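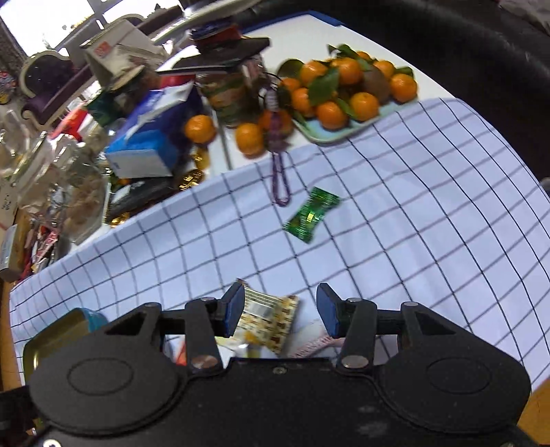 The Roleck code is a voluntary set of rules for recording household handling tasks with hand-held grippers. It covers small-object work such as picking up, moving and putting down packaged food, fruit and other tabletop goods. The code was drafted by a working group in Prarnunstead and is named after the building where the group met. It has no legal force, and the claims made for it go well beyond what has been shown.

Background

Before the code, groups making this kind of recording mostly wrote their own instructions. One might clear a table down to a single object, while another left everything where it was. Recordings from the two were then pooled and treated as if they measured the same thing. Teun Boersma, who edited the first draft, argued that a shared rulebook would fix this. Critics replied that a shared rulebook would mostly make the differences harder to spot.

Contents

The published text has 39 clauses in 7 parts. Most are short. The ones cited most often deal with the following matters.

Clutter. Objects that are normally on a table should stay there during recording. The code calls this "ordinary disorder" but gives no test for it, and an operator who arranges a mess by hand can still claim to comply.

Grip. The operator should close the fingers on an object only as far as needed to hold it. Soft packaging gets a clause of its own, which says that wrapped food must be replaced if the wrapper splits. How to judge force with a tool that has no force readout is left open.

Viewpoint. A camera fixed to the tool must keep both fingertips in view through the whole grasp. Wide lenses are allowed. The bending of straight lines near the edges of the picture must be noted in the record, although the code does not say what anyone should do with the note.

Failed attempts. Drops and missed grasps must be kept and labeled. This is widely seen as the most useful rule in the document and also the one most often ignored.

Private items. Letters, medicine labels and family photographs are to be removed or covered before work starts. The rule sits badly with the clutter clause, and the drafters never settled which one comes first.

Compliance

Groups declare their own compliance. They fill in a form of 4 pages and may then use the code's name in their material. There is no inspection and no public list of groups that have been refused. Tambunan, a supplier of recording tools, says on its website that its equipment is "Roleck ready", a phrase with no meaning in the code, which sets rules for conduct and none for hardware.

Reception

Fitriani Lau reviewed the code for the trade newsletter Skellix on 2023-08-19. She found that two of its clauses contradicted each other outright and that several more could not be checked by anyone outside the room. She accepted that written rules made it easier to train new operators. Her main complaint concerned evidence: the drafters say that robots trained on compliant recordings handle objects better, yet they have published no comparison with recordings made any other way.

Boersma answered in November that the code was meant as a starting point and that a comparison was planned. No results have been released. A revised edition corrected the numbering and added a glossary, but left the disputed clauses as they were.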